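Home | Manuals | Rink Equipment | Contact

Section 7: Setting Up the Kenari Scoreboard

1. Mount the control box at the scorer's bench, within 16 feet of a grounded outlet. 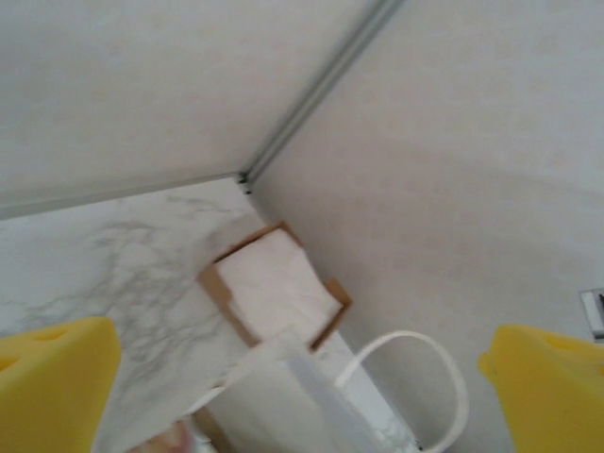
2. Connect the gray data cable to the port marked HOME. Tighten both screws by hand.

CAUTION: Do not connect the cable while the board is powered.

3. Turn on the board. Enter setup code 1697 and press SET.

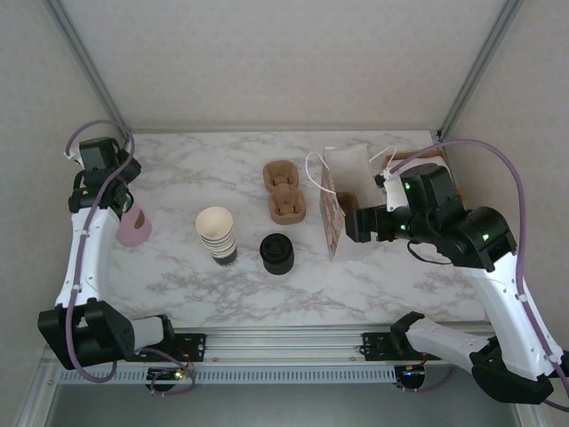 4. Select the period length. Mindadville youth league games use the short setting.

Note: Boards installed at the El Idrissi Arena before May require the older horn adapter.

5. Test the horn and both penalty clocks.

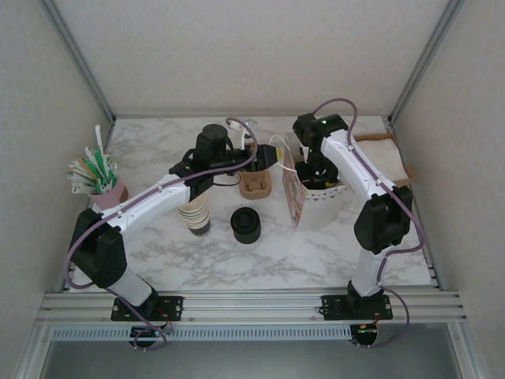

6. Press SET again to store the settings. The display returns to zero.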